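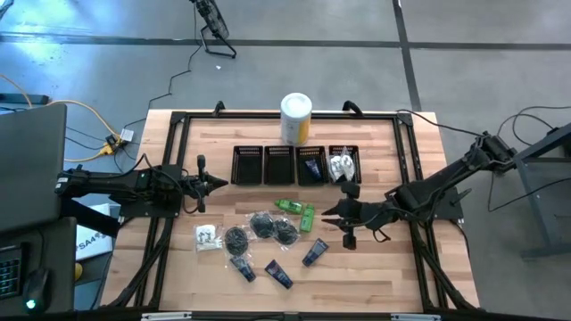 8th November
By Ita Gallagher

I have owned a great many containers whose job was to hold other containers. The latest are the Vondulell baskets, small, black, plastic and slotted, sold in a pack at a price that made me suspicious and then made me buy two packs.

My problem was the cabinet under the bathroom sink, which had reached the stage where you open the door with one hand and catch things with the other. I had been through the fabric cubes (they slump) and a wire caddy from Barbieri that left a rust ring on everything it touched, including me. My sister-in-law, Josefina Henríquez, recommended these. She also recommended the caddy, so I went in with modest hopes.

The good part first. They are stiff. You can pick one up by a single wall, full, and it keeps its shape. They sit flush in a row, and since September mine have not drifted apart the way the cubes did, each one leaning a little farther from its neighbor like guests at a bad wedding. The slots let air through, so a damp washcloth put away in a hurry doesn't turn into a science project. Cleaning takes one pass under the faucet, although the corners of the slots collect lint and you'll need an old toothbrush for that.

Now the size. The listing calls them "medium," and I would love to meet the person who has seen the small ones. A tube of hand cream won't lie flat along the bottom. It goes in on the diagonal, and once it's in on the diagonal that basket belongs to the tube. Bags of cotton balls fit if you don't mind them puffing up over the top, and I don't, but it does rule out stacking. Bottles are hopeless. A bottle of shampoo laid down is too long, and stood up it turns the whole thing into a lever. Mine live outside the baskets, along with the big round tub of wipes, which was never going to fit in anything.

So the result of my reorganization is a tidy row of baskets with the large stuff milling around in front of it. Some 15 minutes of work, and the cabinet door now closes without a shoulder.

A word on the slots. Anything thinner than a pencil will find its way out. Bobby pins leave within the hour. I lined one basket with a scrap of shelf paper, which works fine and looks terrible.

I have also tried the Nindik trays, which have solid sides and a better depth, but they cost 17 dollars apiece and come in a shade of beige I can only call medical. For a drawer, I'd pay it. For the dark under a sink, where the only witness is the drain pipe, I won't.

Would I buy the Vondulells again? I have, which is how I come to have a couple sitting empty. Get one pack. Measure your tubes before it comes.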